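Sorting by Hand at Vadevico

Danica Tichý has been buying and sorting fruit for Vadevico for four years. The business sends mixed boxes to homes and small offices, and on 16/06/2021 it had 102 regular customers. She does much of her sorting at a table with a checkered plastic cloth, printed with shells, flowers and teacups.

"I grew up with a cloth like that," she says. "You wipe it down and you carry on. I don't see the need for anything better."

Her first job is to take mixed fruit and go through it piece by piece. Small things go in a shallow tray with a pale floor, where a soft spot or a split skin is easier to see. Cherry tomatoes take the most time.
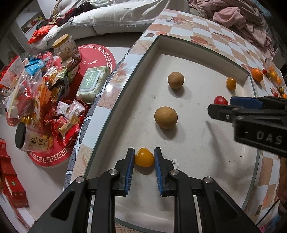
"The yellow ones bruise and you don't notice until the next day," Tichý says. "Red ones tell you sooner. I pick up every tomato and turn it. If the skin gives, it goes to the kitchen and we make sauce."

She keeps the brown fruits apart when she packs. Kiwis go in firm, with a note telling the customer to leave them out for a few days. She used to put them in ripe and got complaints.

Her colleague Janka Havlíček handles the orders and writes the notes. She came from Turunen, a wholesaler where a small order was 500 crates.

"Over there I never touched the fruit," Havlíček says. "I knew the price of a mandarin but I couldn't have told you if it was a good one. Danica made me sort for all of June before she let me near the orders."

Oranges are the simplest part of the work, according to both women. Tichý judges them by weight in the hand and pays little attention to color. Mandarins she presses near the stem — a loose skin is fine, a hollow feel is not. 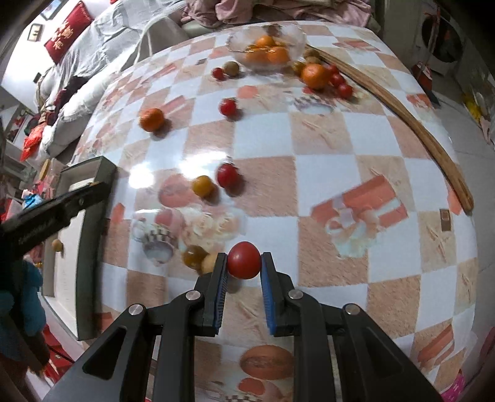
Last season they packed 1,347 boxes, all by hand. Tichý would like a second table before she takes on more customers. Havlíček would like a bigger fridge.

"We argue about it at lunch," Tichý says. "The table is cheaper, so I think I'll get my way."

New orders open at the end of the month.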